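Zendilari Tidy, reviewed after 20 shifts

Our store sells secondhand furniture and odd bits of decor, and in April the owner signed up for Zendilari, the two-armed closing robot from Sendura. I work evenings on the floor. I was asked to try it and say what I thought, so I will.

The sales pitch says it gives staff their time back. What I got was a different job. I used to straighten racks and dust cabinets while talking to customers. Now I stand by with the tablet and approve moves. Anything with an odd shape gets flagged, and in a store like ours that means more than 1000 items.

The planning view is the best part. You can check a route in simulation before the arms go near the stock, and the close view at the gripper is useful.
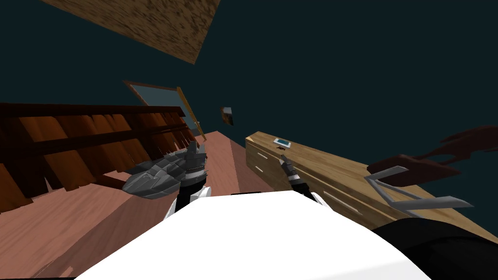
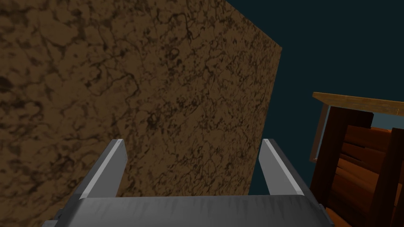 Simulated views from the planning software: both arms by the rack and cabinet, then one open gripper close up.

Setup took 2 of us most of a shift. Support was polite and slow. My bigger complaint is the schedule: closing crew hours were trimmed before anyone had checked whether the robot saved any. The older Arai carts we had were dumber, but they never changed who got sent home at 8.

Three stars for the software, two for the rest. Ask about staffing before you sign.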